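How to Get Wax, Wine and Grease Out of a Cotton Tablecloth

Posted Monday, August 27, 2018

I own too many tablecloths. Most came from the flea market at Hakunmont, where you can still fill a bag with old linens if you get there before the coffee stand opens, and nearly every one of them came home with a stain somebody else had given up on. So I've had plenty of practice! What follows is how I clean a cotton or linen cloth these days, after ruining a few of them the wrong way.

Before you start

Find out what you've got. If there's a label, read it. If there isn't (and on old ones there never is), dab a hidden bit of the hem with a damp white rag and press hard. If color comes off on the rag, stop there and wash the whole thing cold and by itself, with no stain treatment at all. I skipped this step with a red runner once and now I own a pink runner and four pink napkins.

You'll need:

Dish soap, the plain kind
White vinegar
Baking soda
An old toothbrush
Brown paper bags or plain paper towels
An iron
A bucket or a sink you don't need for a while

Candle wax

Leave it alone until it's hard. If you're in a hurry, put a bag of ice on it. Then scrape off what you can with a butter knife, going slowly so you don't snag the threads. Lay brown paper under the spot and another piece on top, and run a warm iron over it with no steam. The wax soaks up into the paper. Move to a clean patch of paper every few seconds or you'll just be ironing it back in. Colored candles can leave a tint behind, and for that I rub in a little dish soap and let it sit for 30 minutes before washing.

Red wine

Blot, don't rub! Then pull the stained part over a bowl, hold it tight with a rubber band and pour cold water through it from the back. After that I mix a spoonful of dish soap with a spoonful of vinegar in a cup of water, dab it on and leave it while I do the dishes. For an old stain I repeat the whole thing the next day. My cream cloth from Giteretti took three rounds, and there's still a shadow if you know where to look (I put the bread basket on it).

Grease and salad dressing

This is the one people wash too soon. Cover the spot with baking soda, press it down lightly and go away for an hour or so. Brush it off, work in dish soap with the toothbrush from both sides, then rinse warm. Check it in daylight before it goes near the dryer - heat sets whatever's left, and then you're stuck with it.

Coffee, tea and soda

Cold water first, as soon as you can get to it, and keep going until it runs clear. A splash of vinegar in the rinse helps with tea. Milky coffee is really two stains, so treat it like grease once the brown is gone.

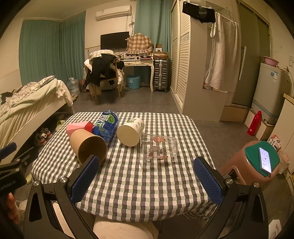
Checks are the most forgiving pattern you can buy, and I tell everyone to start with one if they have kids or clumsy friends. A small mark gets lost among the lines, and you can iron by following them, so the cloth ends up square. Color matters too. Something like the dark gray, pale green and white on this little table will hide a coffee ring much better than a solid cream, though you should still go over the white squares by hand, and do it right after a meal where paper cups have gone over on their sides. Lift the cups straight up, shake the crumbs off outside and look at the back of the cloth as well as the front.

Washing and drying

Once the spots are treated, wash the cloth at the warmest setting the label allows. Don't stuff the machine. A big cloth needs room, and I do mine alone or with a couple of napkins. I use around 11 cups of water and half a cup of vinegar in the sink for a small one that I'm doing by hand, and I skip fabric softener completely, as it makes cotton bead up and smear.

Hang it over two lines if you can, so it dries without a crease down the middle. Bring it in while it's a tiny bit damp and iron it from the wrong side first. If it's already bone dry, spritz it, roll it up and give it ten minutes.

For storage I roll mine on cardboard tubes from the fabric shop in Brindow, which gives them away if you ask. Folding is fine too, only change where the folds fall each time you put it back.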